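Bindlow Maths Tray: the set we use at our kitchen table

Last updated 14 August 2025

Okay, so this is the page people keep asking me for! If you've come over from the co-op newsletter, hello, and if you've come from the swap group, also hello, the tray I had for sale is gone but you can still get new ones (details further down).

The Bindlow Maths Tray is a shallow beech tray with a lid, and inside are the number rods, the place value tiles, a cloth bag of counters and a spiral-bound parent book. It's meant for kids in Foundation to Year 3. I bought ours second-hand when my eldest was six and we've now taken two kids the whole way through, with the third one partway into the fractions section and grumbling a bit.

I sell them now as well, I should say that up front. I started bringing in small batches after the old distributor closed, and I keep the stock in my hallway cupboard (ask my husband how he feels about that). So yes, I make a few dollars on each one, but I was going on about this tray to anybody who'd stand still long before I had any to sell.

What I like most is that it doesn't need me to be clever about maths. The parent book gives you a page a day with what to put out, what to ask, and what to do if you get a blank stare. Most pages take us fifteen minutes. Some take an hour because somebody has built a castle out of the hundreds rods, and I've stopped fighting that one. My friend Kirstin Aitken uses hers with twins and does one page in the morning and repeats it after lunch with the other twin in charge, and I've pinched that idea shamelessly.

The tiles are colour coded: green for ones, yellow for tens, red for hundreds. They're thicker than the ones in the cheaper kits and they don't slide around when you're trying to line them up for carrying. The rods are plain wood with grooves, so you can feel where each unit ends, and my middle one (who learns everything with his hands) really took off once he had those.

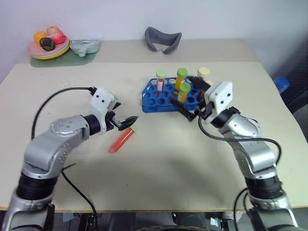

BINDLOW, October

The new edition is on its way! The workshop has let me know that the October run will have the reworked parent book, with the long division pages moved to the back where they belong, and a proper index. I have been whingeing about the missing index for years, so I'm claiming that one as a personal victory. The tray and the pieces stay the same size, so if you've got an older set you can buy the book on its own and everything will still fit.

A few things I'd want to know before spending the money:

The lid is a slide-in lid and it gets stiff in humid weather. Rub a bit of candle wax along the groove and it's fine.

The counters are small. If you've got a baby on the floor, keep the bag up high. We kept ours on top of the fridge for ages.

The parent book is written for one child at a time. You can run it with two kids if they're close in level, but I wouldn't try it with three. Adom Owusu from our Thursday-ish maths group does it with a bigger bunch by buying a second set of tiles, and he says that's plenty, the rods can be shared.

It doesn't cover time or money. I use a play shop for money and an old wall clock for time, and you might already have a program you like for both.

It isn't a full curriculum if you need to show your reporting officer work samples, either. Nothing gets written down unless you make it happen. I take a photo of the finished tray and have the kids copy one sum into an exercise book, and that has been enough at both of our reviews. Your state may be fussier.

What's in the box

Beech tray with sliding lid
Number rods in ones, tens and hundreds
Place value tiles
Cloth bag of counters
Parent book, spiral bound

Spare tiles and rods can be ordered separately, and I'd rather you did that than buy a whole new set because the dog got to it. Just tell me which colour. Postage is a flat rate anywhere in Australia and I send parcels twice a week. If you're local you're welcome to pick up, and you can have a play with our set first while I put the kettle on.

Returns are fine within a month as long as the pieces are all there. A bit of pencil in the book doesn't bother me.

If you want to be on the list for the new edition, send me an email with "tray" in the subject line and your suburb. I don't take money until the boxes are in my hallway.

Related items
Obi Phonics Cards, second edition
Coridis Map Puzzle: Australia and the Pacific
Parent book only (Bindlow Maths Tray)
Spare tile pack, single colour
Nature journal, blank, hard cover

Questions? Use the contact page or reply to any newsletter. © Aparecida Toledo. Back to top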